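Rirko's engineers on the second-generation Valis hatchback

Rirko will put the second-generation Valis on sale in December, with a new rear suspension, a revised six-speed manual gearbox and a body that shares only its roof panel with the outgoing car. The company's head of chassis development spoke with us on Tuesday at the Grernell proving ground, between runs on the handling course.

Most of the conversation concerned the rear axle. The old Valis used a torsion beam in every trim level. The new one keeps the beam for the base model and moves to a multilink layout for the two turbocharged versions.

"The beam was fine on smooth roads," the engineer said. "On broken pavement, with one wheel loaded, it steered the car a little. You could tune the bushings to hide it, but then you lost response on turn-in. We had done that twice already with the old car."

The multilink axle adds 13 kilograms. Part of that was recovered with a lighter subframe and hollow anti-roll bars. Trunk volume is unchanged, although the floor sits higher at the back and there is no longer space for a full-size spare.

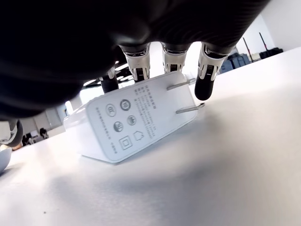

Gearbox and clutch

The manual stays, and the engineer expects it to account for a small share of orders. Second gear is slightly taller than before, so the car no longer needs an upshift just short of highway speed.

"The complaint we heard from owners was the shift from second to third when the oil was cold," the engineer said. "We changed the synchronizer lining and the detent spring. The lever effort went down. The throw is the same length."

The clutch now has a self-adjusting pressure plate. Peak torque arrives lower in the rev range, and the engine holds it until roughly 4000 rpm, where the old unit was already falling off. A dual-clutch automatic is optional on the turbocharged cars.

Steering and tires

The electric power steering motor has moved from the column to the rack. Rirko tested the car on tires from two suppliers and chose a softer sidewall for the standard wheel. The larger wheel, part of the Després package, comes with adaptive dampers and a lower ride height.

"I would take the small wheel," the engineer said. "The Després car is quicker around this course. On the road from here to the office, the standard car is better, and that is the road I drive."

Asked about a hybrid version, the engineer said the rear floor was designed with space for a battery but declined to give a date. Prices will be announced closer to the start of sales.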